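The rule Elli Salminen cares about most is also the shortest one in the Trestik handbook - before the arm moves, somebody says so out loud, and waits for an answer. She wrote it for the benches at Raltetti, where people sit and work within easy reach of the machines, and where a cable or a closed laptop can end up closer to a gripper than anyone meant it to be.

Ilir Dimitriou, who keeps the log, has 345 entries in it now, and he reads through the new ones every Friday with a big mug of tea. Most of them, he'll tell you quite happily, are about cables, and he'd still like every single one written down.
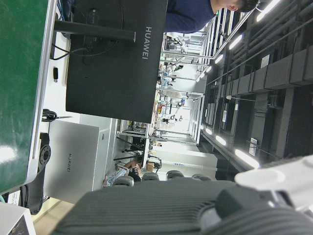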